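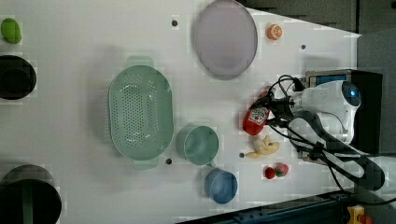 Inicio » Galerías » Cocinitas y comiditas

Llevo años enganchada a las cocinitas de juguete y a todo lo que se les acaba juntando por el camino: frutas, tazas, coladores, botes, cacharros que empezaron en la cocina de verdad y ya no volvieron. Esta galería la abrí en April, digo, en abril (se me va el inglés de tanto escribirme con gente de fuera), y quería que la portada tuviera mucho color y poca ceremonia. De lo que más me gusta en estas mesas es cómo el rojo manda sobre todo lo demás: pones un bote de ketchup tumbado sobre una mesa blanca y ya no miras otra cosa, por mucho que el colador verde menta sea el doble de bonito. Y lo es, ¿eh? Ovalado, con sus filas de agujeritos y un asa en cada punta. Yo por un colador así cruzo media ciudad.

Del plato grande color lavanda con el borde gris solo diré que los ovalados me parecen los más agradecidos para jugar. Cabe un pescado imaginario entero, cabe una paella, cabe lo que haga falta. Los redondos pequeños se quedan enseguida en plato de postre.

Las frutas

El plátano retorcido es mi debilidad. Los plátanos de juguete suelen ser todos iguales, muy tiesos, muy de anuncio, y cuando sale uno con la forma rara me alegra el día. La fresa con sus hojas verdes al lado de una bolita roja tipo cereza me recuerda a las macedonias que hacíamos en casa de mi tía, que eran básicamente cereza y poco más (había un cerezo, claro, y había que darle salida).

La media naranja con los gajos a la vista da muchísimo juego. Con los niños de mi hermana se convierte siempre en zumo, y el zumo siempre lo sirven en la taza equivocada y siempre, siempre, me lo tengo que beber yo.

Las tazas

Verde azulado clarito una y azul la otra, las dos con su asa corta. Hinata Imai me escribió para decirme que ella las prefiere a juego, del mismo tono exacto, y llevamos ya tres correos discutiéndolo. Yo me quedo con las desparejadas. En mi armario no hay dos iguales desde la mudanza a Seddale y tan contenta.

De dónde saco las cosas

Me lo preguntáis mucho, así que lo pongo aquí y no lo repito en cada foto. Las piezas de mi colección vienen casi todas de mercadillos y de una tienda pequeña que se llama Forlow, donde tienen un cajón de comiditas sueltas al fondo a la izquierda. Los utensilios grandes, los de meter las dos manos, los busco en Dralau cuando liquidan temporada. Y luego están los intercambios con Shigeru Hosoda, que me manda verduras y a cambio pide cítricos (tiene una frutería completa montada en una estantería del pasillo y le faltaban limones, imaginaos).

Cómo las limpio

Agua templada, una gota de jabón y un cepillo de dientes viejo para las rendijas. Las hojitas de las fresas, con mucho cuidado, que se despegan. Los coladores los dejo boca abajo sobre un paño toda la noche. Nada de lavavajillas con las piezas antiguas, que una vez metí un tomate y salió con forma de gorro.

Notas sueltas

El archivo entero va ya por casi 1329 fotos, contando las repetidas y las movidas. Iré subiendo las mejores poco a poco, en tandas, según me deje el trabajo.

La galería de teteras sigue en su sitio, en el menú de arriba, y la de panes y bollería está a medias porque quiero volver a ordenarla por colores. Me habéis pedido también una solo de botes y salsas. ¡Me encanta la idea! Si tenéis mostazas de juguete antiguas, escribidme, que de ketchup voy servida pero de mostaza ando fatal.

Para usar alguna foto en vuestro blog basta con que me aviséis antes por el formulario de contacto y pongáis un enlace a esta página. A Hattori, que pidió el fondo de pantalla en tamaño grande: te lo mando esta semana, perdona el retraso, tenía tu mensaje en la carpeta que no era.

Última actualización: Jul 18, 2026

« Galería anterior: Teteras | Galería siguiente: Panes y bollería »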